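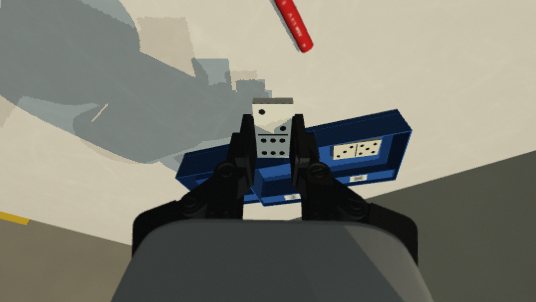
*Fig. 4 – Blue tray with a domino inside, and a white block with black pips held upright in front of it.*

## 4. Setting up the Rustano games table

This section covers unfolding the table, fitting the playing surface, levelling it and putting the game pieces away. Read section 2 first if the table is still in its carton.

You will need:

- the hex key from the spares bag
- a soft cloth
- a clear space at least 2 m across
- a second adult for steps 1 to 5

### 4.1 Unfolding the legs

1. Lay a blanket on the floor and place the table on it, top side down.
2. Undo the two transport straps. Keep them for moving the table later.
3. Pull each leg out until the catch clicks. There are 4 catches, one at the top of each leg.
4. Push each leg sideways. If it moves more than a few millimetres, press the catch by hand until it seats.
5. With one person at each end, turn the table on to its feet. Do not roll it over on two legs.

> **Caution:** Keep fingers clear of the hinge plates while the legs are moving. The springs are strong when new.

### 4.2 Fitting the playing surface

The playing surface has a felt side for cards and a smooth side for dominoes, dice and board games. It is held by its own weight and needs no fixings.

1. Wipe the recess in the table top with the dry cloth.
2. Choose the side you want facing up.
3. Lower the surface in with the finger notch towards the drawer.
4. Press down at each corner. It should sit flush with the rim.

If one corner stands proud, lift the surface out and look for grit or a stray counter underneath. Do not trim the edge to make it fit – the gap is needed in damp weather, when the board swells slightly.

### 4.3 Levelling

Each foot has a screw adjuster. Set all of them fully in before you start.

1. Put the table where it will be used.
2. Rest a marble or a round pencil in the middle of the smooth side.
3. Note which way it rolls and wind out the foot on that side, half a turn at a time.
4. Repeat until it stays put.
5. Tighten the lock nuts with the hex key.

On thick carpet the table will settle during the first week. Check it again after that.

### 4.4 Trays and pieces

Domino sets, dice and counters are best kept in separate trays in the drawer. Any shallow tray will do as long as the drawer closes without catching.

1. Check each set against its own list before you put it away. A standard double-six domino set has 28 tiles.
2. Lay tiles flat, in a single layer where there is room.
3. Keep dice in a cloth bag if the drawer is likely to be opened quickly.
4. Close the drawer until you feel it stop.

> **Note:** Small pieces are a choking hazard. Fit the drawer lock if children under three visit the room.

### 4.5 Cleaning and load

- Brush the felt side with a dry clothes brush. Do not use water on it.
- Wipe the smooth side with a damp cloth, then dry it.
- Clean spilt drinks out of the recess straight away, with the surface removed.
- Do not load the table with more than 100 kg, and never sit or stand on it.

### 4.6 If something is wrong

**The table rocks.** Go back to 4.3. If the feet are level, check the leg catches.

**The drawer sticks.** Take it right out, check behind it for cards, and rub a little candle wax along both runners.

**A catch will not click.** Stop using the table. Ask for a Flodau catch kit, which comes with its own fitting sheet.

Spares are ordered with the form in section 7. Give the number stamped under the drawer.

*Section revised by Yasir Butt, 8 September 2024. Replaces the March issue.*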